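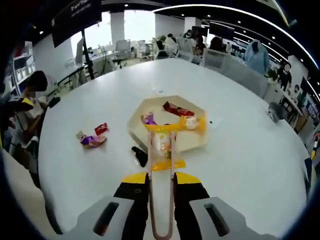
Filling the candy tray, with a few pieces on the table beside it.

How to Put Together a Candy Tray People Will Love

Oct 6, 2020

I love a candy tray. Love it! Put one in the middle of a big round table and people who haven't spoken all morning will start comparing favorites. It's also one of the easiest little projects I do, and this year I've already filled trays for the break area at Grosden, a game night, and my own kitchen counter (that one didn't last long).

What you need

A shallow tray with raised sides. I'm very fond of a hexagonal one in cream white. The corners give each candy a spot to lean into, and every color looks good against it.
Individually wrapped candy in at least 4 colors.
A table people can reach from all sides.
A small paper label, if you want one.

Step 1: Pick your colors first

Forget flavors for a minute and think about wrappers. Red, purple and orange together are so cheerful, and a bit of yellow lifts the whole thing. I lay everything out on the table before any of it goes near the tray. A white tabletop is great for this, you can see right away if you've bought too much of one color (for me it's always purple).

Shiny wrappers are your friends. A chocolate bar in glossy red will do more for a tray than a whole handful of plain ones.

Step 2: Wipe down the tray and the table

Quick wipe, dry cloth after. Crumbs show up like crazy on white, and I always find one more after I think I'm done.

Step 3: Start with the biggest piece

Put your chocolate bar in first, toward the back and a little off to one side. Set it at an angle. If you line it up perfectly with the wall, the tray starts to look like a store shelf, and we want it to look like a treat!

Step 4: Add the wrapped candies around it

Now the fun part. One purple on the left, one orange and white on the right, and keep going around. Try not to let two of the same color touch until you have to. Crinkled wrappers are fine, just give the ends a little twist so they stand up.

Candy in see-through bags goes in last, on top, with the logo facing up. I like a yellow bag here because the candy inside still shows and it picks up the orange pieces next to it. Lower it in gently and let go. If you drop it, the pieces underneath slide into one corner and you get to do Step 4 again.

Step 5: Stop before it's full

This was the hardest one for me to learn. Leave some of the bottom of the tray showing. You can keep the extras in a jar nearby and top up when it gets low, and a tray that's been topped up twice always looks fresher than one that was piled high at nine in the morning.

Step 6: Label it

A small slip of paper is plenty. If anything has nuts in it, write that down, and keep the original bags so people can check the ingredients.

A few extra notes

Keep chocolate away from a sunny window. Red wrappers hide a melted bar really well until somebody opens it.

For a bigger crowd, use two trays at opposite ends of the table. We had 17 people at the Cundirley get-together and one tray caused a traffic jam.

In December I swap the purple for green and add peppermints, and I'm already looking forward to it. If you've got a color combination you swear by, please leave it in the comments, I want to try them all!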